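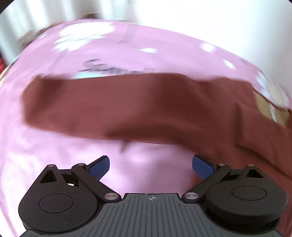 Virkdale, October

Chapter 4
What a Shirt Costs

On a Tuesday morning in the covered market at Virkdale, a man named Ognjen Stojanović sold the same shirt at three different prices before he had finished his coffee. The first customer paid 18 dollars, which was what the tag said. The second sighed at the tag until it became 14. The third bought four shirts and a belt, and by the time the arithmetic was over neither party could have told you what any one item had gone for. All three customers left pleased with themselves. So did Mr. Stojanović, who had paid a good deal less for the shirts than any of them supposed.

Most of us carry around a simple picture of price. A thing costs a certain amount to make, the seller adds a bit for his trouble, and the total goes on the tag. It is a comforting picture, and it makes sellers sound like decent people. It also has trouble explaining why a plain pink top and the same top with white flowers printed on it can hang on one rail with several dollars between them, when the ink would not fill a teaspoon.

Clothing is a good place to begin a study of prices, partly because every reader of this book is presumably wearing some. It is bought often, it goes out of style on a schedule that has little to do with wear, and it comes in sizes, so that a shop can be full of stock and still have nothing to sell you. A grocer with too many onions has a problem for a week. A clothing merchant with too many summer tops in October has a problem until spring, and by spring the problem has the wrong collar.

Consider the markdown. The Hakine department store, two streets from the market, prices a jacket at 100 dollars in September. Few people buy it. In November the jacket is 64, with a sign announcing that the shopper will save 36, and it sells out by the weekend. Was it ever a 100 dollar jacket? The store's buyer, Marin Radulović, would say it was, and would point to the handful of people who paid that much and went home warm. An economist would say that the store had sorted its customers into the impatient and the patient, and charged each group accordingly. The two of them are describing the same jacket, although only one of them gets a staff discount on it.

We will return to the Hakine jacket in Section 4.3, where it will be asked to do more work than a jacket should. For now, notice that the cost of making it did not change between September and November. The cloth was already cut, and the sewing had been paid for. Money already spent and past recovering is called a sunk cost, and a seller deciding on tomorrow's price does well to leave it out of the matter. Sellers find this painful. So do people with expensive shoes that never fit.

4.1 The Seller's Lowest Price

Suppose Mr. Stojanović has one shirt left at closing time. A customer offers him 4 dollars. Before you decide whether he should take it, you need to know what else he could do with the shirt.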